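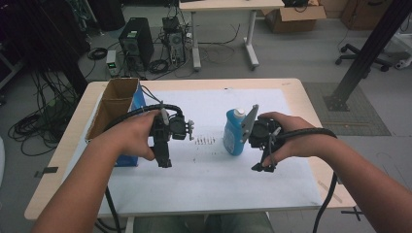
The midwife's view was that 247 in the day log is on the low side of normal for kick intervals and that I should stop averaging them. She would prefer one sitting after dinner, ten movements, start and stop time written down, no other math. I said I would switch tonight.

2 Mar 2018. Week 22. Appointment at the Condville clinic, second floor, 25 minutes late going in. Blood pressure 108 over 66. Fundal height 22 cm. Heartbeat found on the second try, low on the left. Weight up by what the chart says it should be.

Iron is still down. The Valtska tablets stay at one a day, moved from breakfast to mid-afternoon, away from coffee. Recheck in four weeks with the glucose test.

Billing: 516 for the anatomy scan, already applied to the deductible. The deductible is 3000, so 1064 is left after the January labs. Called Noletti to ask whether the glucose test is coded as routine. They will write back.

Delivery is still set for Panagiotou, due date first week of July. Tour form sent. They want the pre-registration by week 30.

Heartburn after lunch, left calf cramp at 3 a.m., gone in two minutes. First count tonight: ten movements in 34 minutes, starting 8:10.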